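August 5, 2020
Kitchen corner, back room. Wiping down

Cloths first. Purple microfiber goes on the big wood table, nothing else. Tomos used one on the fridge handle in July and then on the table, left a greasy smear the whole length of the grain. Wood is oiled not laquered so no spray straight on it. Spray the cloth, fold it, go with the grain.

Mix: Darnano soap, 6 ml in 200 ml warm water. Thitima had it at 26 ml before, way too much, table stayed sticky all afternoon. 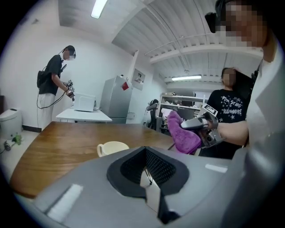
Order to do it in, as agreed w/ Sakda and Chutima:
mug off the table
table top, then the edges
microwave door and the little white table under it
fridge front, damp only
bin last, seperate cloth

Still to sort out: does the purple one shed? Surachet says his left fuzz on the wood. Could be the Povard wash powder. Try one washed without and compare, same table, same end.

Mug keeps going back before the wood is dry. Leaves a ring. Put it up on a shelf till done, pls.

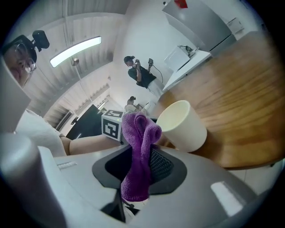
Purple cloth bunched up, cup on the table behind.

Cloth should be folded flat in four, bunched gives streaks. Ask Chutima about the spare pack. Oil the table again after the soap test, not before.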